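Garner Opens Its Snack Table on Sunday, and You're Invited

For release in August

Hi, I'm Umut Gezer, and I run the little kitchen room at Garner. I don't usually write these things (Erdal Eren does, and does them better), but he's up to his elbows in boxes this week, so you get me. The news is simple: our snack table opens to the public this Sunday at 2 in the afternoon, and it's free to sit down and join in.

If you've never heard of the snack table, it started as a long wooden table and a stack of mismatched plates and trays that Erdal and I had been collecting for ages. People would come by, put something small on a plate, pass it along, and stay much longer than they planned. We liked that so much we decided to make it a regular thing. We named it Güneş, after the sun, since the afternoon light in that room is lovely and we wanted a short name that fit on the door.

So what happens on the day? You come in, you grab a tray, and you set a place any way you like. We put out plain plates and colored ones, plastic trays, baking trays, and a few bits and pieces for the kids to move around while the grown-ups talk. There's a 20-minute plating session at the start for anybody who wants a nudge, and after that it's a free-for-all. Last time a girl of six spent the whole afternoon putting one thing on each plate and would not be talked into a second. I thought hers was the best table we'd had!

We have 44 seats this time, which is more than we've ever set out, and the doors stay open for 3 hours. Come early if you want the end by the wall, because the regulars have their eye on it. Bring a plate from home if you've got one you love and never use. We'll put a bit of tape on the bottom with your name so it goes back with you. Please don't bring glass, though. We had a bad afternoon with glass in the spring and I'm still finding it.

Our friends at Plerik are lending us extra trays, and Gosness is looking after the tea and coffee. Both of them said yes before I'd finished asking, and I can't thank them enough.

I also asked Erdal for a proper quote, since I'm told a press release has to have one. He said, "Tell them to come hungry but not too hungry, the portions are tiny." I think that covers it. He'd like me to add that he chose the trays himself, and that the teal one is his favorite and is not for sale, however nicely you ask.
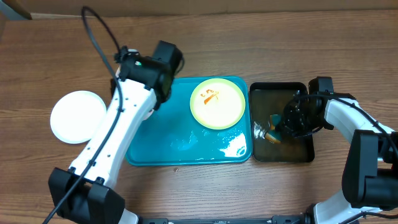
The teal tray on the wooden table, with a cream plate rimmed in yellow-green and one small orange morsel.

You don't need a ticket, but if you're coming with a big group, please let us know at the front desk so we can push some chairs together. The room is on the ground floor and strollers are fine. Parking fills up early on Sundays, so walk if you can. If you write for a paper or a neighborhood newsletter and want a look before the doors open, ask for me or Erdal at the desk. We'll be there from noon, setting out plates and arguing over which ones go where.

Media contact: Umut Gezer or Erdal Eren, Garner front desk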